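Gemero Bench Scale with Steel Tray
Ref. 2454

A digital scale for packing benches, with a raised-edge stainless steel tray and a front display. Mailer bags can hang over the side – just keep them clear of the bench.
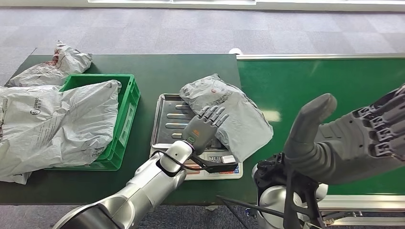

Can the tray be washed?
Lift it off and use warm soapy water, then dry it before refitting.

Supplied with tray and mains lead. Delivery from our Tonitz depot takes 7 working days.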